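Notes from the Craft Room

What a lovely full room we had all through April! The paper-cutting and box-filling afternoons brought in more of you than we dared hope for, and by four o'clock most days there was hardly a corner of table left to lean an elbow on. Over 28 gift boxes went out the door to the Tristen Street reading club, every one of them lined and tied, and Dilruba Ekanayake tells me the children were as pleased with the stuffing as with the books (I remember being just the same at that age, so I can't say a word).

Of course, all that shredding and snipping leaves its mark. Shredded paper has a way of traveling, into sleeves and handbags and once, memorably, into Eckhard Ruppert's soup at the Wuvetti lunch. So I would like to put in a kind word for the little dustpan and brush, which suit a tabletop so much better than the big broom. Lay the pan nearly flat, bring the brush down behind the heap, and take it in short strokes toward the lip. Long sweeps only send the crinkly bits flying, as those of you who sat next to me will know.

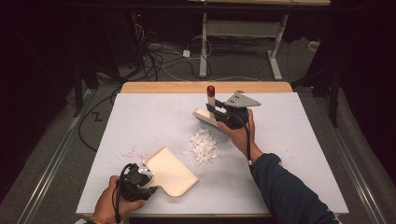

Clearing up the tabletop

White scraps on a white tabletop are easy to miss, so do bend down and look across the surface before you call it done. Tiny specks like to spread out on both sides of wherever you were working, well away from the main pile, and they want a second pass all to themselves. Clean shreds can go back in the filler bag by the window for the next batch of boxes. Anything with glue or glitter on it goes in the trash, please, and the brush gets a good tap over the can before you hang it up.

Hashini Pramanik has found us 2 more dustpan sets, and they will live on the low shelf next to the scissors. She is also collecting tissue paper and plain wrapping for our next project, the Andametti flower garlands, so if you have a drawer full of creased sheets left from birthdays, bring them along and we will happily iron them flat. There are 16 places for the garlands and Baiba Vasiliauskas has the sign-up sheet.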